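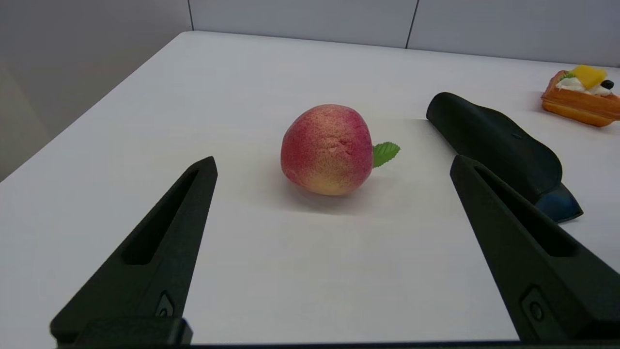 Unit Materials > Robot Learning > Week 6 > Collecting Demonstrations

Collecting demonstrations for pick-and-place policies
Notes prepared by Tassanee Prasertsri. Lab sections: Boonsong Luangrath.

6.1 What an episode contains

An episode is one complete attempt at one instruction, recorded from the operator's first command to release of the grip. Each timestep stores the wrist view, joint positions, gripper opening and the commanded action. The wrist view is stored uncropped. The fingers must remain visible in it at all times, as the policy uses their position relative to the target during the last part of the approach.

6.2 Target and distractors

The Sombatkul set used in this unit has 609 episodes. Every episode names one target, for example an artificial peach, and leaves at least 2 other objects on the table. Distractors should differ from the target in colour and shape early in collection. Similar items are introduced later, once the grasp itself is reliable.

Between episodes, move all objects, including the distractors. A distractor left in one spot becomes a landmark, and the policy will learn to steer by it.

6.3 Operator behaviour

Approach at a steady speed with the gripper open. Do not hover. Long pauses produce near-identical timesteps with a null action, and a policy trained on them tends to stall above the object. Trim any pause longer than 500 ms before export.

Failed grasps are kept and labelled as failures. If the operator recovers within the same episode, label the recovery separately.

6.4 Before the lab

Read the Clorkberg annotation guide, sections on grasp onset and release. Bring your centre-of-object estimates for the practice episodes.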